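Why I no longer book the whole journey

For many years I planned my travels like a railway clerk. Every bed was reserved, every bus was written in a table, and I printed the table twice. I was proud of this. Last spring I went by bus from Gindmont to the coast with only the first night booked, and since then I have been thinking about what a plan is good for. I would like to defend the half-empty plan, although I know that many sensible people will not agree.

The usual argument for booking everything is that it gives peace of mind. I believed this too. But a full plan has to be obeyed, and a traveller who obeys is always looking at the time. In Perncombe I once left a very good lunch, with the second plate still coming, to catch a bus which then stood for 55 minutes in the yard with its engine running. I had paid for a room 271 kilometres away and I was afraid to lose it. The room had a window to a wall. I still remember the smell of the stew I did not eat.

On the spring journey I asked for a bed when I arrived and not before. Twice I had to walk a long time with my bag, and one evening I was refused at three doors. I do not want to hide this. It was raining, my shoes were thin, and I said some words in my own language which I will not translate. At the fourth door a woman gave me a room above a bakery for less than I had paid anywhere on that road. The bread oven started at four in the morning and warmed the floor.

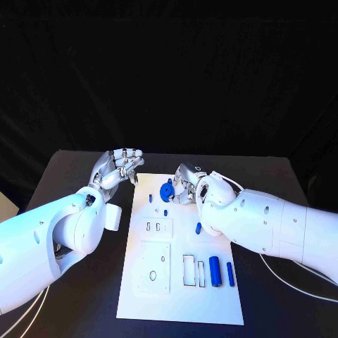
Two robot arms over a white board, with a black curtain behind.

The second argument is about money, and it is stronger. It is said that early booking is cheaper. For flights I accept this completely, and I would never arrive at an airport with hope as my only ticket. For small hotels in small towns my experience is different. The price on the screen is often made for people who are worried, far away and a little tired. At the desk, late in the afternoon, the price can become softer. I kept my receipts, and for eight nights I paid 338 euros, breakfast included in most places. I had calculated more at home.

Of course it depends on the season. In August, or when there is a festival, I would book, and I would do it without shame. A family with small children should also book, I think. A child who is refused at three doors does not enjoy the freedom of the road. So my opinion has borders, and I try to respect them.

There is one more thing which guidebooks rarely discuss, and it is the question of where to stop. With a full plan you stop in the places which somebody has already described. I had never read one line about Tuhiwai, and I got down there only because the bus was hot and I saw a river from the window. It has one street, a chapel with a blue door and a bridge where old men fish in the evening and speak very little. I stayed two nights. If you ask me what there is to see, I must answer that there is almost nothing, and I would go back tomorrow.

My brother says that this is a luxury opinion. He has two weeks of holiday in the year and he does not wish to spend an afternoon of them looking for a bed. I find this a fair point and I have no complete answer. Perhaps a person with little time can leave just one or two nights open – in the middle of the journey, when the legs have become used to walking and the head is already a little empty. It is a small experiment. If it goes badly, one night is lost. 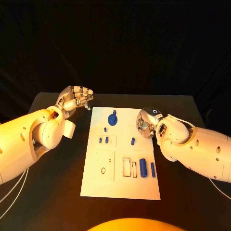
What I still prepare

I do not travel with nothing. I book the first night, always, for it is unpleasant to look for a bed in a country where you have been for one hour. I write down the last bus of each day, by hand, and I keep the paper in my shirt and not in the bag. I learn how to ask for a room, how to ask the price, and how to say thank you and go away politely when the price is too high.

I also keep some money apart for one expensive night. In Roletti I needed it: every modest house was full with a wedding, and I slept in a hotel with a doorman and very thick towels. I had soup sent up to the room and ate it in bed.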